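How to Set Up an On-Call Rotation and Alert Escalation in Clenow
By Valentin Eder. Updated in November. Filed under: IT operations, incident response, tutorials 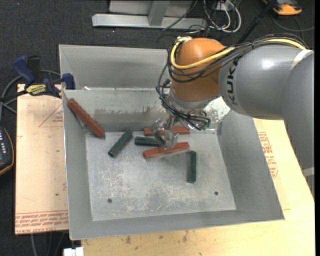 What you need before you start

This tutorial covers a first on-call setup in Clenow: one team, one rotation, one escalation policy and one alert source. The alert source used in the steps is Gimevis, but any monitoring tool that can send a webhook will do. Only the field names will differ.

You will need:

A Clenow account with the Team Admin or Owner role. The Responder role can view schedules but can't edit them.
At least three people who will take shifts. Two will work, but one of them will be on call every other week, and vacations get difficult.
A mobile number for each person, including the country code.
Admin access to the monitoring tool, so that you can create a webhook.
A list of the services you want alerts for. A short list is fine for the first week.

The menu names below match the current web console. If your company still uses the old console, the same pages are under Settings, then Operations.

Step 1: Create the team

Log in and open Teams from the left menu. Click New Team. Enter a name and a short ID. The short ID appears in text messages, so keep it under 10 characters. You can't change the ID later without deleting the team.

Leave Visibility set to Organization. If you set it to Private, people outside the team can't see who is on call, and they will call whoever they know.

Click Add Members and select your responders. Each person gets an email with a confirmation link. A member who hasn't confirmed shows a gray dot next to their name and won't receive pages, even if they are on the schedule. Check this before you go live. It is the most common reason a first page goes missing.

Step 2: Have each person set their contact rules

Contact rules are personal. An admin can view them but can't edit them. Ask every responder to open their profile, click Contact Rules, and add at least two methods. A good starting set is:

Push notification immediately
Text message after 3 minutes
Phone call after 5 minutes

The push notification needs the Clenow app. On most phones the app also needs permission to override Do Not Disturb. This is a phone setting and Clenow can't turn it on from the console. In the app, go to Settings, then Critical Alerts, and follow the prompt.

Each person should click Send Test Page at the bottom of the page and wait for all the methods to arrive. Don't acknowledge the test until the phone call comes in. If you acknowledge it early, the later methods are canceled and you haven't tested them.

Step 3: Build the rotation

Open Schedules and click New Rotation. Pick the team you created in Step 1.

Choose Weekly for the shift length. Daily shifts sound lighter, but they mean a handoff every day and problems that run overnight change hands halfway through. Follow-the-sun is only worth using if you have staff in at least two distant time zones.

Set the handoff time to 10:00 a.m. in the time zone where most of the team works. Avoid midnight. With a morning handoff both people are at work and can talk.

Drag the names into order. For this tutorial the order is:

1. Yabsira Shiferaw
2. Aurelio Xolalpa
3. Leonardo Ferri

Click Preview and look through the next couple of months. Check who lands on holidays and sort out swaps now. To add a swap, click the shift, choose Override, and select the person who is covering. An override changes only that shift and leaves the rest of the rotation alone.

Click Publish. A rotation in Draft doesn't page anyone.

Step 4: Write the escalation policy

The escalation policy decides what happens when the first person doesn't answer. Open Policies and click New Policy.

Add Level 1 and set the target to your rotation. Set the timeout to 10 minutes. This has to be longer than the slowest contact rule from Step 2. If the timeout is 4 minutes and the phone call is set for 5, the page moves on before the phone rings.

Add Level 2. The target can be a second rotation or a named person. Small teams often use the team lead. Set the timeout to 15 minutes.

Add Level 3 and set the target to a manager who can call in other help. Under After Last Level, choose Repeat and enter 2. With the default setting, Stop, an alert that gets no answer stays open and makes no more noise.

Save the policy and attach it to the team. One team can have several policies, but start with one.

Step 5: Connect the monitoring tool

In Clenow, open Integrations, click Add, and choose Gimevis. For another tool, choose Generic Webhook. Clenow creates a URL with a key in it. Copy the URL and treat it like a password. Anyone who has it can page your team.

In Gimevis, go to Notifications, then Outbound, and click New Endpoint. Paste the URL. Set the method to POST and the format to JSON. Under Send On, check both Problem and Recovery. If you leave Recovery unchecked, alerts won't close by themselves.

Now map the fields. In Clenow these are on the Field Mapping tab:

title: the name of the check
host: the name of the server or service
severity: critical, warning or info
dedup_key: host plus check name

The dedup_key is the important one. Alerts with the same key are grouped into one incident. If you put a timestamp in the key, every alert becomes a new incident and the responder gets a page for each one.

Step 6: Decide what gets to page someone

Open the integration again and click Routing. Rules are read from top to bottom and the first match wins.

Add these three rules in this order:

1. If severity is critical, page the escalation policy.
2. If severity is warning, create a low-urgency incident. These show in the console and send an email, but no one is called.
3. For everything else, store the event and notify no one.

Suleiman Ogundipe, who set up Clenow for the support desk at Putley, moved all of their disk space warnings to the second rule in the first week and left only the checks for a full disk on the first. The overnight pages they were getting had nearly all come from one backup server with 40 volumes.

You can also set a rate limit on this page. The default is 1000 events per hour for each integration, and the most you can enter is 3000. Events over the limit are queued, so a very noisy check can delay a real alert. Fix the noisy check before you raise the limit.

Step 7: Run a full test

Tell the team when the test will run. Then send a test alert from Gimevis with severity set to critical.

Check the following:

The incident shows up in Clenow within a minute.
The Level 1 person gets a page.
If they leave it alone, Level 2 gets a page after 10 minutes.
When someone acknowledges, the paging stops for everyone.
When Gimevis sends the recovery, the incident closes.

The timeline on the incident page lists every notification with its time and result. Look for entries marked Undelivered. A wrong country code is the usual cause for text messages. For push notifications it is normally an old phone still listed in the profile.

Step 8: Add a handoff note

Turn on Handoff Notes under Schedules, then Options. At the end of each shift the outgoing person gets a form, and the incoming person has to open it before the console shows them as ready. The shift changes on time either way.

Keep the form to a few lines:

Open incidents and who is working on them
Checks that were muted, and until when
Planned work in the coming week

Troubleshooting

The alert reaches Clenow but no one is paged. Check that the rotation is published, then check the routing rules. A broad rule placed too high will catch alerts meant for a lower one.

The wrong person is paged. Check the time zone on the rotation. It is set separately from the time zone on the team and defaults to UTC.

Incidents stay open after the problem clears. The recovery event has a different dedup_key from the problem event. Compare the two in the event log. Some tools, Tamihana among them, add the check status to the name, so you need to map the check ID in place of the name.

The webhook returns error 401. The key has been regenerated. Copy the new URL from the integration page and paste it into the monitoring tool again.

Pages arrive twice. The same person is listed at Level 1 and Level 2, or has the app installed on two phones. Remove the extra phone under Profile, then Devices.

Related tutorials

Muting alerts during a maintenance window
Creating a second rotation for backup responders
Exporting on-call hours for payroll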